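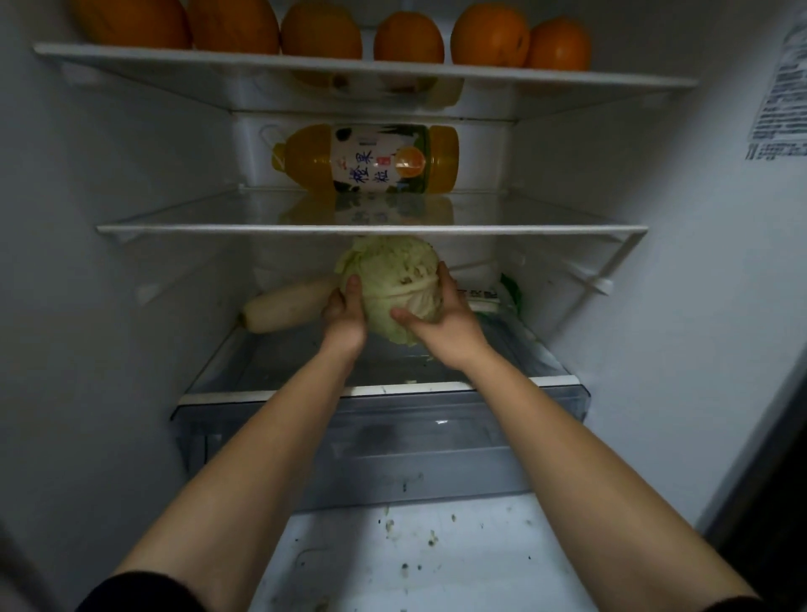 Cabbage, lower compartment.

Whole cabbage or half? (Karncombe Cheap Eats board)

hasberg_slaw
Whole heads are 38 cents a pound cheaper at Masson. Buy whole, eat slaw until May.

Vy Tạ
Or buy half and still like your family.

tumance117
Halves go gray at the cut. Peel leaves off a whole one as you need them and it keeps for weeks.

Đạt Quan
Weeks, sure. Mine was old enough to vote. Wrap it, people.

hasberg_slaw
Wrapping is for quitters. Oranges up top, cabbage down low.

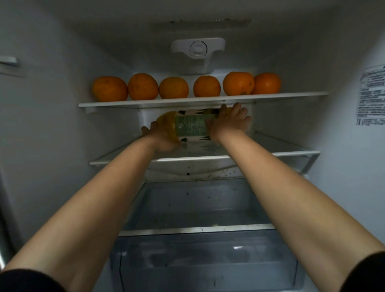
Re: Wrapping is for quitters

Vy Tạ
Disagree. A damp towel and a bag, every time. Also, your slaw needs salt.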